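Zornulia Tollis cotton table cover, large size
Review by Mirjam Brouwer
Posted in: Laundry and linen

I have been meaning to write up the Tollis since January, when I bought it, and I've put it off mainly because I wasn't sure how anybody could say very much about a piece of cloth that goes over a table. Well, I have now folded a great many shirts on it, and I find I have rather a lot to say, so do put the kettle on.

I should start with where I use it. We do our washing in a big open workroom, with the machine in full view of the folding table, and everything comes out of the drum and goes more or less straight across. For years I folded on the bare top. It's perfectly all right for towels, but cotton shirts skate about on a smooth surface, and you get one sleeve nicely laid down and the other has wandered off while you were seeing to it. My mother used an old blanket, which grips beautifully but leaves fluff on anything dark. The Tollis is meant to sit somewhere between the two.
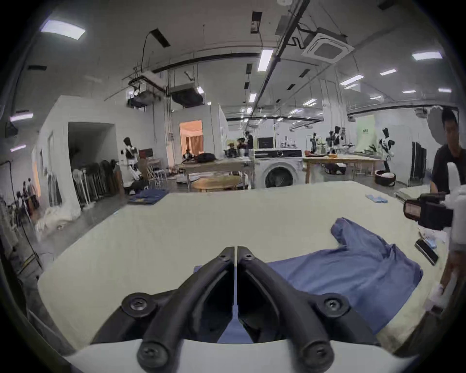 Blue cotton shirt on the big pale table, one sleeve still folded up.

It comes in two sizes. I have the large, which is 151 cm across and gives me room for a man's shirt with the arms out and a pile going at the side. The label says 100 per cent cotton and it feels it: a flat, plain weave with a little weight to it, closer to a good old bed sheet than to a tablecloth. There is no padding at all, and if you were hoping to iron on it you will want something else (I did try a cool iron on a pillowcase, with a towel underneath, and it was fine, but it isn't made for that and I wouldn't make a habit of it).

Now, the grip. I think this is where it really earns its money. A T-shirt stays where you lay it. You can take hold of the hem by the corners and give it a gentle tug to get the body flat, and the neck end doesn't come sliding down towards you, or not by much. I was surprised how much quicker that made me. My usual basket of tops takes 20 minutes now, including the bit where I stop and look for the other sock, and I used to be at it long enough for my tea to go cold. 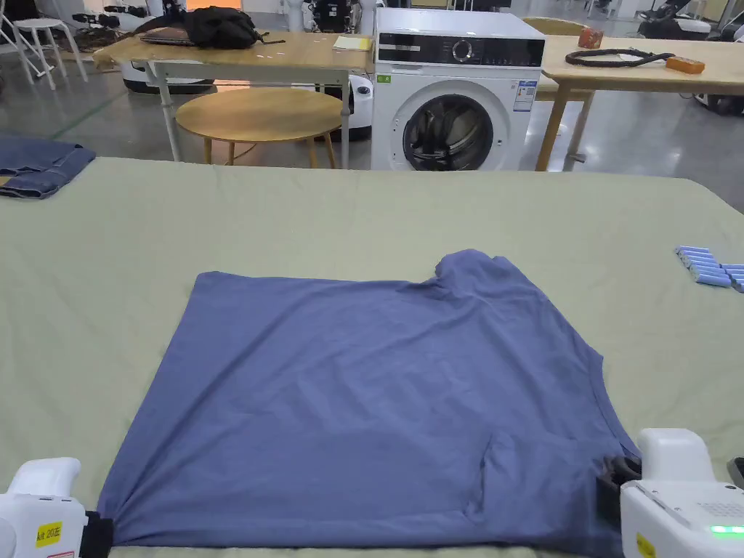

Jeans are less fussy, of course, and would stay put on an ice rink. I tend to fold those first and park them on the left, out of the way, and then do the thin things in the middle where I've got the most space. If you share your table with other people's bits and pieces, as I do, you will find that the cover rucks up when somebody drags something heavy across it. It smooths out again with the flat of the hand, but it does want doing, and I'd have liked some ties or a bit of elastic at the corners. The Dalen cover I had before this one did have elastic. It also had a seam straight down the middle that left a line on every T-shirt, so I don't miss it, but the corners were better, credit where it's due.

Creasing is my main grumble. The Tollis creases. You take it out of the packet and it has sharp fold lines that I had to press out with a hot iron and a good deal of muttering, and after every wash it comes up with soft ripples that never altogether leave. They don't seem to mark the clothes. They do bother me when the light is low across the table, and if you like things crisp they will bother you more.

I wash mine with the sheets, and it has kept its shape. I used Isska liquid the first few times and then went back to powder, and I couldn't tell you there was any difference. 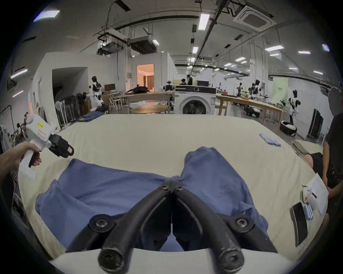

Can I use it on a bed instead of a table?
It works there too, though a mattress gives under your hands and the folds come out softer, so I'd pull the cover tight and tuck it in on the far side first.

Ottar Tangen wrote to me after my piece on drying racks to ask whether a cover is worth having if you only ever fold trousers and towels, and I promised I'd come back to it. Ottar, I'd save your money. A cover helps with light, slippery, awkward things, and a towel is none of those.

Colour is worth a thought before you order. I'd go pale, whatever the thing is called in the catalogue. A dark cover hides marks, but it also hides navy socks, and it makes it very hard to see where a dark shirt ends and the table begins. With something like the soft periwinkle cloth against the cream sheet in the last photo, you can see every loose fold straight away, and that is half the work of getting it flat. Pale cloth does show every splash of coffee, I'm afraid. I have one on mine near the edge which has survived three washes and some stain soap, and I've taken to putting a pile of tea towels on top of it.

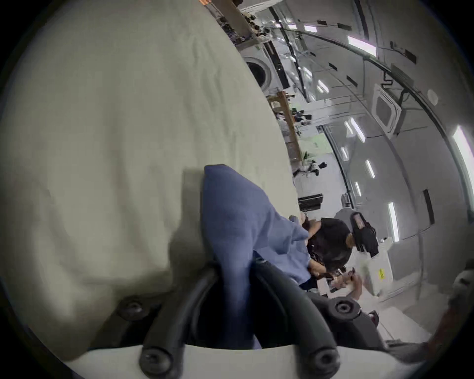 Storage takes no effort. I fold the Tollis into a square and it lives on a shelf with the pegs, when I remember to take it off the table in the first place. Mostly it stays out. It's no good leaving it heaped up, because cotton bunched into a handful, like that blue cloth in the picture, holds on to its wrinkles until you wash or press it again, and I learnt that over one idle weekend. Hang it over a rail if you can't face folding it. I'd buy it again in the large size, and I have written to Zornulia about the elastic.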